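Now Hiring: Table and Counter Crew at Jonari Lunchroom, Edberg

Posted in: Food Service, Part Time, Edberg

Jonari is looking for two people to join our front-of-house crew for the lunch shift, and we are really excited to meet you! We are a busy counter-service lunchroom on the ground floor of the Iyamu building, with 70 seats, a short menu that changes every Wednesday, and a crowd of regulars who know exactly what they want on their sandwich. You'll be out on the floor for most of your shift, keeping tables clean, set and ready for the next person who walks over with a tray.

It's a job for somebody who likes moving around and likes people (and doesn't mind a rag in the back pocket). You don't need restaurant experience. Some of the best people we've had came to us straight from school, or from offices, or after years at home with kids, and they picked it up in a week. What we can't teach so easily is noticing things -- the wobbly chair, the empty napkin holder, the guest who has been looking around for a fork.

Hours are 10:30 a.m. to 3 p.m., Monday through Friday. The rush starts a little before noon and runs hard until 1:30, and then it gets calm enough to wipe down, refill and eat your own lunch, which is on the house every shift. No nights and no weekends, ever. We close for the last week of December and you get paid for it.
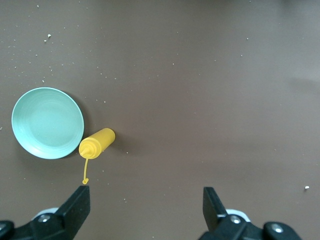

A table at Jonari should be ready before the next guest gets to it, and that is most of what you'll be doing between 11 and 2. Dishes go to the bus station, bottles go back to the condiment shelf standing up, and then the top gets wiped from the far edge toward you, corners included. Brown tabletops are kind to coffee rings and very unkind to crumbs. One teal plate and a yellow squeeze bottle lying on its side take a few seconds to clear, but the little white specks scattered over the left side will still be there if you only lift the dishes and go, so we wipe every time, even when the line is at the door. We'll show you our way of doing it on your first day, and if you have a faster one, please show us!

The rest of the shift is a mix. You'll run plates from the counter when the kitchen gets ahead of us, top up mustard, ketchup and hot sauce, roll silverware, sweep under the window seats, and answer the same question about the soup forty different ways. On a full day we serve 500 plates, and every one of them comes back to the dish window through your hands or the hands of the person next to you. There are always 3 people on the floor during the rush, so you won't be doing it alone.

You'll need to be able to:
Be on your feet for the whole shift, with a break in the middle
Carry a full bus tub from the floor to the dish window
Talk with guests in everyday English (Spanish is a big plus)
Show up on time, in closed shoes with a good grip
Get a food handler card in your first month -- we pay for the class and the time you spend in it

We give you two aprons and wash them for you. Tips are pooled and split by hours worked, kitchen included, and paid out with your check. The hourly rate is posted at the register, and we're happy to go over it by phone before you apply. Schedules go up two weeks ahead. Swapping shifts is fine as long as both people write it on the sheet.

If you'd like to do more later on, there's room for it. Our second counter, Ovix, is opening across the courtyard in November with a smaller menu and a lot more soup, and we'd love to fill the morning prep spots there with people from our own floor crew.

To apply, stop by after 2 p.m. on any weekday and ask at the register for an application. It's one page. You can bring a resume if you have one, but we'd much rather hear what you like about working with people. We'll set up a paid trial shift with you on the spot if we can, and lunch is included in that too. Deaf and hard of hearing applicants are welcome, and so are first-time job seekers. Bus stop right outside, bike rack in the courtyard by the Ovix door.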